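Tokmont Winter Welcome Drive Returns in November With Room for 1000 Households

TOKMONT – The Nerkberg Neighborhood Association is bringing back its Winter Welcome Drive this November, and we could not be happier with how it is shaping up! The drive puts together starter kits of everyday household goods for families moving into their first home in town.

Last year 700 kits went out the door. With Harries Hall offering its whole ground floor this time, the goal is 1000.

"People remember the first evening in a new place," said Nour Karaki, who coordinates the drive. "You want to wash your hands, make some tea and find a tissue when you need one. We get to help with that, and I love it."

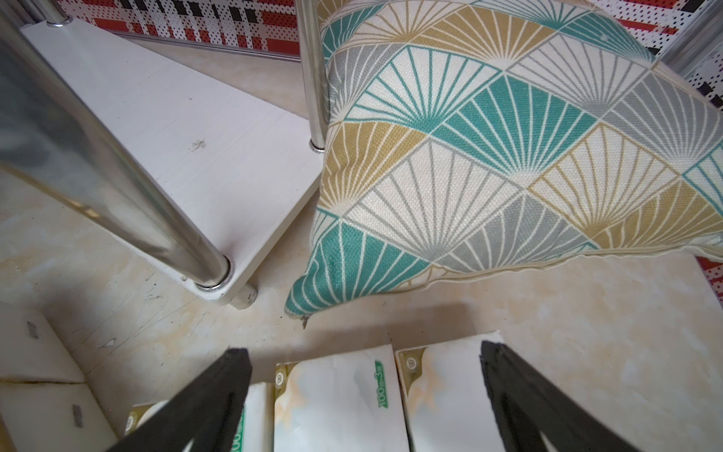
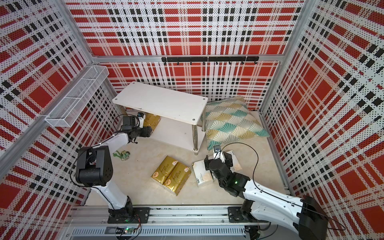
Packs of facial tissue (first photo); a white two-tier side table (second photo).

Kits cover the kitchen, the bathroom and the entryway. New this year is a small furniture exchange run by Corina Wyss, where residents can pass along side tables, shelves and lamps in good shape. Nearly 300 households have already signed up to give something.

"My phone has been buzzing since breakfast," Wyss said. "Somebody offered me four bookcases before I had my coats off the chair. Keep them coming!"

Drop-off is at the side entrance of Harries Hall, 10 a.m. to 6 p.m. throughout November. Please bring paper goods and soap unopened. Large furniture should be arranged ahead of time at the front desk.

Contact: Heidrun Haslinger, Nerkberg Neighborhood Association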